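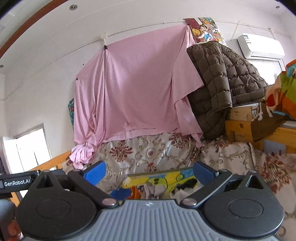
Tidying a bedroom is a harder test for a robot than sorting parts on a bench, according to Annelies Martens, because soft things never lie the same way twice.

Home | News | Research | Events | Contact

The Furnley group has published a method for teaching robots household pick-up tasks from demonstrations made with hand-held grippers. The method, called Barkis, gives more weight to the moments just before the fingers close — the part of a grasp where earlier models failed most often.

Barkis was trained on 200 demonstrations recorded in lived-in rooms. In tests with 20 toys and small items it had not handled before, it completed 75 per cent of pick-ups at the first attempt.

Magdalini Karamanlidis said the group would next try folded clothes and bedding. The code will be released in August.

Filed under: Research news, Robotics

3 comments | 20 shares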